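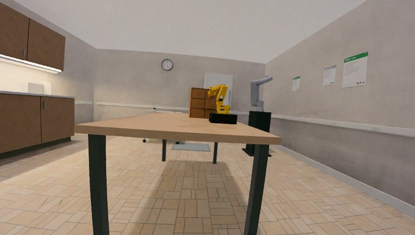

Table shape and group discussion

The effect of table shape on group discussion is a claimed link between the form of a meeting table and the way people seated at it talk, argue and reach decisions. The usual version holds that a long rectangular table favors whoever sits at the short end, while a round table spreads talk more evenly. The idea is common in office design guides, management courses and furniture catalogs. The evidence for it is thinner than its popularity suggests.

Background

Long tables have been tied to rank for centuries, mainly through dining customs in which the host took the head and guests were placed by standing. Round tables picked up the opposite meaning, helped along by the legend of King Arthur. Neither custom says much about how people behave in a modern meeting, although popular writing on the subject often treats both as proof.

Interest in seating grew in the twentieth century, when small-group researchers began recording who spoke to whom. Several early studies reported that people in end seats spoke more and were more often named as leaders. Later writers repeated the finding without its main weakness: in many of these studies, people chose their own chairs. A person who expects to lead may simply pick the end seat, in which case the chair explains nothing.

The Clostudby trial

The trial most often quoted by furniture sellers was run at Clostudby, a training center, and paid for by the office supplier Hirnoline. It drew on 1110 meetings held at rectangular and round tables. Its summary stated that round tables produced "fairer and faster" decisions.

The full report is less clear. Groups were not assigned to tables at random, and the round tables stood in smaller rooms used by smaller groups. Smaller groups tend to share speaking time more evenly wherever they sit. Fairness was judged by a form with 3 questions, filled in by the person who had called the meeting. Speed was taken from room bookings, so a meeting that ended early for lack of anything to discuss was scored as a success.

Mitali Biswas, in a review of the report, wrote that the trial "measured room size and called it geometry." Hirnoline replied that the results matched what its customers had told it. It did not release the booking records.

Other explanations

Sight lines offer a more modest account. At a long table, people on the same side have trouble seeing one another, and those at the far end may miss quiet remarks. This could shape who joins in without any appeal to status. It would also mean that a wider table, a boat-shaped top or better acoustics might work as well as a circle. Few studies have compared these options directly.

Habit is another possibility. In workplaces where the manager always takes the same place, staff may defer to the manager and would do so around a table of any shape.

Commercial use

Claims about table shape still appear in sales material. The Drodia range was advertised as "built for equal voices," a phrase that was dropped from its catalog in March after complaints that nothing supported it. The Jacquet design handbook takes a more careful line and advises buyers to choose a table that fits the room.

See also

Small-group communication
Seating plan
Office layout
Proxemics

This page was last edited on May 26, 2021.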